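Visit report: Cernance manipulation test kitchen, Avbridge
2018-07-02
Prepared by Floor Geerts

Purpose of the visit

Cernance had reported an intermittent fault on one of its tabletop arms and asked for an outside look at the protective stop settings before the next block of trials. I went for one day. The morning was spent on the log files and the afternoon in the kitchen cell. Two engineers from Jovus, who supply the motion controller, joined by phone for the second half.

Background

The fault first showed up in January. During a downward approach to a work surface, the arm continued past its commanded height, the fingers made contact, and the controller did not register the contact until the force was well above the limit. The surface was a cutting board and the damage was a dent. One fingertip was replaced. The event was written up as a calibration error, the table height was measured again, and work went on.

It came back twice in the spring. The last occurrence was the one that prompted the call. The log shows a commanded stop height of 60 mm above the counter and a last reported height of 53 mm, with the contact flag still clear. The operator used the emergency stop. By her account she was already reaching for it, so the response time on that occasion says little about what a less attentive operator would manage.

The cell

The cell is a mock kitchen counter. Trials use ordinary household goods and plush food, chosen by Cernance so that a bad grasp does no harm to the object. The board is the hard item in the middle of the work area and most approaches pass over it. A wrist camera gives the close view. The other views come from the side of the counter.

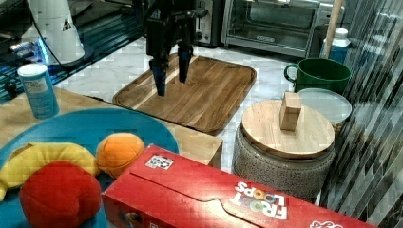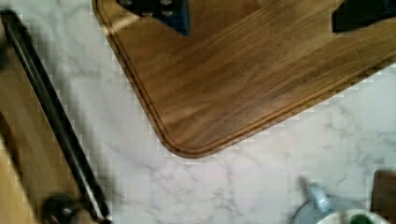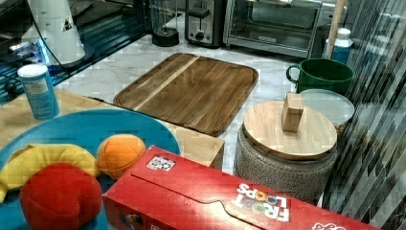 Test counter with cutting board. The second picture is the wrist camera view.

Findings

1. Height reference. The controller holds one height for the whole counter. The board stands proud of the marble, and its rim is higher than the area inside the groove. An approach that is safe over the marble has less clearance over the board, and less again over the rim. The planner was given the board as a flat rectangle at the height of the inner surface. This explains part of the error but not all of it.

2. Contact detection. The threshold is filtered over a window of 152 ms. At the approach speed used in the trials the arm travels far enough in that window to load the fingers before the flag is set. The filter was lengthened last year to suppress false stops caused by vibration in the stand. The change was not entered in the risk assessment. The Jovus engineers confirmed that the shorter default is still available in the controller and can be restored without a firmware update.

3. Wrist camera. The depth estimate over the board is poor. Wood with a sheen under overhead light gives a highlight which moves as the wrist moves, and the estimate moves with it. We logged 500 readings with the arm parked over the board. The spread was wide enough to account for the remaining height error. Over the marble the readings were steadier, with outliers near the veining.

4. Fingers. The brackets above the fingers were checked for play. One fastener on the left side was below its torque value. It was tightened and marked. I do not believe it contributed, but it had no entry in the maintenance sheet and I could not establish when it was last checked.

5. Emergency stop. Works as specified. The button is mounted on the far side of the operator's desk, behind the monitor, and should be moved.

Actions agreed

Cernance will restore the default filter window and deal with the vibration at the stand. Rácz, who built the stand, will quote for a stiffer base plate. Until that is fitted, approach speed over the board is limited and the false stops will have to be tolerated.

The board is to be entered in the planner with its rim as the reference height. The wrist camera depth is not to be used as the only source for a stop height on any surface.

The January report is to be reopened and its cause changed from calibration error to undetermined. I have asked for the original log, which was archived under the wrong cell number.

A repeat visit is planned after the base plate is in. The Avbridge site has visitor parking at the rear gate only, and safety shoes are required past reception.

Contact | Terms of use | Copyright 2018 | Back to top
This site uses cookies. By continuing to browse you accept our cookie policy.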